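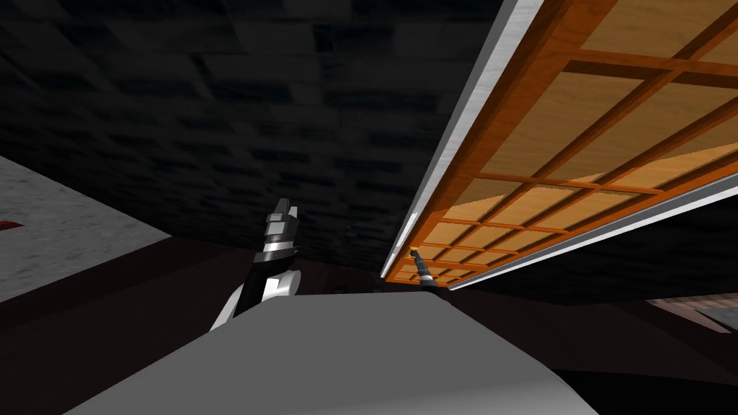 Underside of a slatted wooden structure with a metallic edge strip (rendering).

Trastmont Community Hall - Frequently Asked Questions for Hirers

Who may hire the hall?
The hall is available to residents, local societies and businesses. Applicants must be 21 or older and must be present for the whole of the booking.

Which rooms are available?
The Millet Room and the Wostia Room may be hired separately or together. The Millet Room seats 50 people. Kitchen access is included only when both rooms are booked.

How do I make a booking?
Complete the hire form and return it to the bookings office. A booking is confirmed when the deposit has been received and a written confirmation has been issued. Dates are not held on the basis of a telephone call.

What is the minimum hire period?
The minimum period is two hours. Setting up and clearing away must take place within the time booked.

May I decorate the room?
Freestanding decorations are permitted. Nothing may be taped, pinned or hung from the walls or ceilings. Candles, confetti and smoke machines are not allowed.

Can music be played?
Yes. Amplified music must end by 10 p.m., and outside doors must remain closed while it is playing. Live bands should be declared on the hire form.

May I bring my own caterer?
Outside caterers are welcome - please provide a copy of their insurance certificate with your form. Gandivetti Catering is already registered with the hall and does not need to submit one.

What happens if I cancel?
Deposits are returned in full if notice is given in writing at least two weeks before the event. After that point the deposit is kept, although the hire may be moved once to another date in the same season.

When are the rates reviewed?
Rates are reviewed each March. Bookings confirmed before the review are charged at the earlier rate.

Whom should I contact?
Questions about bookings and payment should be sent to Carmela Pacheco, Bookings Office. Questions about access, parking and equipment should be sent to Tarek Tannous, Building Services.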